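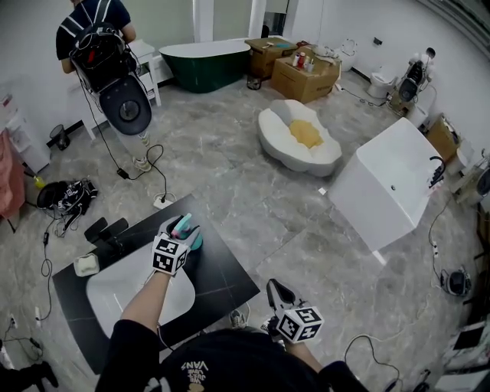
Vessel sink or undermount for a small hall bath?

14 comments · 3 shares
Last updated Sunday, May 1, 2022

tilewidow
We're redoing the hall bathroom and I have to pick a sink by the end of the week. The counter will be black either way. My husband wants a white oval basin that sits on top. I want an undermount so I can wipe crumbs and toothpaste straight in. The quote from Bednárik is 249 more for the undermount because of the cutout and polishing. Is it worth it? Two kids use this bathroom every morning.

jbhardwaj
Undermount, and I wouldn't think long. We had a vessel sink for six years and the ring where it met the counter was always grimy. You need a toothbrush to clean it.
Jitendra Bhardwaj

grout_or_die
Disagree. If the silicone is done right there is no ring. Mine gets wiped once a week and looks fine. What people get wrong is the height. They put a tall bowl on a standard cabinet and then the kids can't reach the faucet.

tilewidow
The cabinet is 80 cm high, before the slab. It came from my brother-in-law in Clallham and I'm not paying for another one.

grout_or_die
Then a tall bowl is out. A low one might still work, but measure with the kids standing there.

Igor Trnka
I install these for a living, mostly in Botar. Both kinds hold up. Trouble usually comes from the order people do things in, so this is what I'd do:

1. Pick the faucet first. The spout has to reach well over the bowl, and a short spout on a wide basin means water down the back.

2. Dry fit everything before any hole is drilled. Set the basin on the counter, mark it with painter's tape, leave it a day and see who bumps into it.
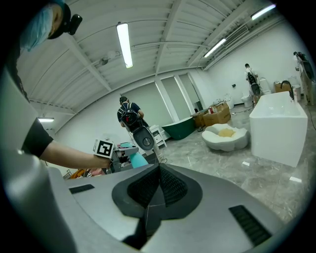 3. Check where the drain comes out of the wall. A vessel sink lets you keep a drawer. An undermount usually doesn't.

4. Use neutral-cure silicone on stone. The acetic kind can stain it.

5. Ask for the faucet hole to be drilled at the shop. I've seen a 1000 dollar top cracked by a guy with a hole saw and no water.

jbhardwaj
Good list, except the drawer. We kept ours with an undermount. The plumber used a flat trap and cut a notch in the drawer back.

Igor Trnka
You can do that. It adds a couple of hours and some people hate the notch.

mopbucket
Whichever one you get, black shows hard water. I did a whole bathroom in black for 3000 and dry the counter with a towel every night. I'd go gray if I did it again.

tilewidow
Too late for gray, the slab is ordered. I looked at the Juvira low ovals last night and one of them would clear the height problem. He may get his way. I'll tape it out tomorrow and have the kids brush their teeth at it before I call the shop.

grout_or_die
Post the rim height when you have it.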